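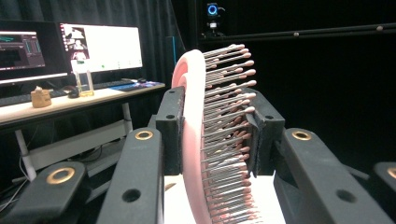

4.2 Renewal of shirt sponsorship agreements

The second part of the study looks at what happens when a shirt sponsorship agreement comes up for renewal. Most earlier work treats renewal as a single decision made by the sponsor. The interviews suggested that the club's own behaviour in the last season of the deal matters at least as much, and we therefore coded the two sides separately.

Clubs were asked to supply the original agreement, any side letters, and the letters or emails exchanged in the final season. Where a club could not release the agreement itself, Ratanaporn and Hollmann read it on site and filled in the coding sheet there. Match programmes, newsletters and social media posts were used to check whether promised exposure had been delivered. In total 3,822 separate items were coded. Disagreements between coders were settled by Luangrath, who had taken no part in the first round.

Three kinds of clause caused most of the difficulty. The first was the exclusive negotiation period, during which the club may not speak to rival brands. Several agreements gave a start date for this period but no end date. The second was the right to match a competing offer. Club staff often described this as harmless, although two commercial managers said that other bidders lost interest once they learned of it. The third was the category definition. Travasora, a travel booking firm, held rights for "travel and leisure" at one club, and the club later found that it could not sign a local hotel without consent.

Figure 1 plots the length of the exclusive period against the date of the final decision. Longer periods went with later decisions. The pattern holds for the smaller clubs but is weak among those in the top division, where broadcast dates appear to set the timetable.

The Stodis agreement is a useful case. The sponsor's contact changed in August and the new one, Chaiyaporn, had no record of the verbal promises made to the club over training kit. The club had none either. Talks went on for around 3 months and ended in a shorter deal on similar terms. Thammasiri (interview) put the delay down to the lack of written notes, while the club secretary blamed the shirt printer.

We did not have access to the internal papers of any sponsor, so the account leans towards the clubs. Fees were also left out of the coding, as several clubs supplied them only on condition that they were not compared.

Figure 1. Length of exclusive negotiation period and date of renewal decision, by division.

2 comments
3 shares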